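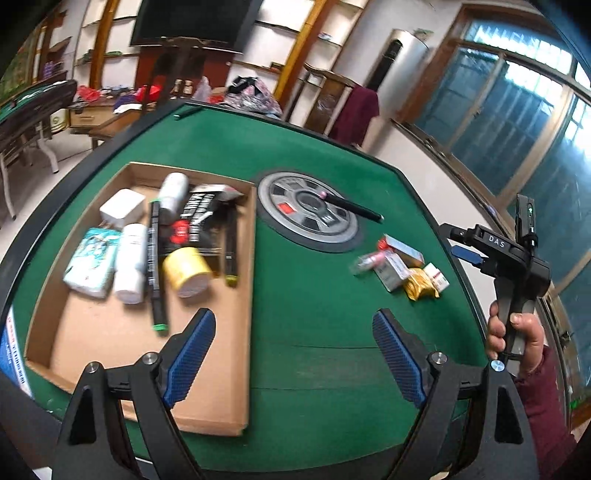

Sorting the small things: the games room, part two

29 October 2024
By Duarte Vieira

The games room at Purnia has had the mahjong table in it since June, and in that time the table has become the place where people put things down. Pens, tape, packets, bits of packaging, all the stuff that comes out of pockets and bags. It was the same with the sideboard before, and with the windowsill before that.

We cleared the cupboards in part one. This page covers the small items. Haoran Kang and Ye-ji Pyo did most of the sorting with me, and Nivaldo Coutinho dealt with anything that needed carrying downstairs. Notes go with each group, a line or two, more where there was some disagreement.

The table

Green felt, black curved rim, round grey plate in the middle. We bought it second-hand for £472 with the tiles included. The felt marks easily, and ink does not come out of it. Pens without caps should not be put down on it, and neither should drinks.

The centre plate

It has a dark hub and a pattern like spokes. Small things slide on it, and a pen left there usually rolls off on to the felt. Wipe it with a dry cloth. We have stopped using spray on it.

The cardboard tray

Shallow, open, tan inside and out as far as anyone cares. It is a good size for sorting as you can see everything in it without digging. Haoran wanted a proper plastic one from Bekberg with dividers. We priced it and stayed with cardboard.

Black markers

One has a green end cap, another has a yellow-green tip. Markers go in the mug by the score pad, caps on, lying down if they are starting to run dry. Ye-ji tests them on the back of an old score sheet and throws out the ones that only scratch.

Pen with the pink tip

Black otherwise. It lives with the score pad. If you are keeping score and get called away, hand it to the next person.

Yellow tape

A roll with a white core. Keep it for labelling shelves and for marking where chairs go at a busy evening. It does not belong on the walls, which were repainted in spring and have already lost two patches.

Tissues

The light blue and white packet goes on the side shelf by the door. Half-used packets can be put together in the one basket. Nivaldo thinks we should just buy a box and he is probably right.

Bottles

A white plastic bottle with a pale label does not tell you much from across the room, and we have several bottles like that. Read the label before you put one away. Anything for cleaning goes under the sink and anything for skin goes in the bathroom cabinet. If the label has gone, the bottle goes too.

Spray cans

White can with a rounded top, and it should not be kept near the radiator. We had three cans standing there all summer. They are now on the metal shelf in the porch with the lids on. Jeferson Cordeiro has the list of what each one is for.

Glass vial

Clear, with a pink cap. Glass goes in the lidded tin on the top shelf and never loose in a drawer. One broke in the old sideboard a couple of years back and we were finding pieces for weeks.

Little boxes

These took the longest. Orange and white, white with red printing, white with a red label, and plenty more once you start opening drawers. Small cartons look important, so they get kept. The rule we settled on was to open every one. If there was something in it, it went to the right group. If it was empty it was flattened and put in the recycling, including the nice ones.

The white square box

Kept to one side with the leads and plugs until someone has looked at it properly. Everything electrical, or that might be electrical, goes in that pile first. Jeferson goes through it at the end of the month.

The black package

White lettering and a red round emblem, a bit crumpled along one edge. Packaging in this state is only worth keeping if the contents are still inside. I would have thrown it straight out. Ye-ji asked for it to go back in the tray, so it did.

Gold foil

A crinkled packet. Foil wrappers cannot go in with the paper, and ours cannot go in the kerbside box either if they are the plastic sort. Scrunch it in your fist: if it springs open again, it goes in the general bin.

Drawer one

Score pads, pencils, the spare dice and the wind markers. Nothing else. The drawer used to stick on the left and Nivaldo has rubbed the runner with candle wax.

Drawer two

Tape, scissors, string, labels. The scissors from Lirkov are the good pair and are for paper only. There is an older pair for everything else.

Drawer three

Left empty for now. It will fill up, but we would like to get to Christmas first.

The leads box

A 30 litre tub with a lid, kept in the hall cupboard. Each lead is wound up and held with a strip of card. Leads that fit nothing we own were offered round and then taken to the tip.

What went out

Two bags of rubbish, one bag of card and paper, and a carrier of pens that had given up. A box of unopened things went to the Ó Flaithearta hall for their sale. They were glad of the stationery in particular.

What stays on the table

During play, the tiles, the dice, the score pad and one pen. Between games it can be used for sorting, provided whatever you are sorting stays in a tray or is cleared by the evening. Please lift things off the felt and do not drag them. Staples are the worst for this, and box corners are not far behind.

Cleaning the felt

Soft brush, one direction, working from the middle to the rim. A lint roller is fine for hair and crumbs. If something sticky has been spilt, dab it with a damp cloth and leave it alone until it is dry. A new piece of felt cut to size was quoted at £5 less than the cheapest cover we could find, so we bought neither.

Still to do

The shelf above the radiator, the bag of keys, and the biscuit tin that everyone says belongs to somebody else. Haoran is doing the keys. If you have lost one since June, tell him what it looks like before he starts on the labels.

Part three will cover the bookcase and the board games, including the ones with pieces missing.

Recent galleries

The games room, part one: cupboards
Repainting the hall
Shelves for the porch
A bench from Bekberg, put together twice
The Ó Flaithearta hall sale
Jigsaws: a 3,000 piece harbour
Kitchen drawers before and after
Summer evening at Purnia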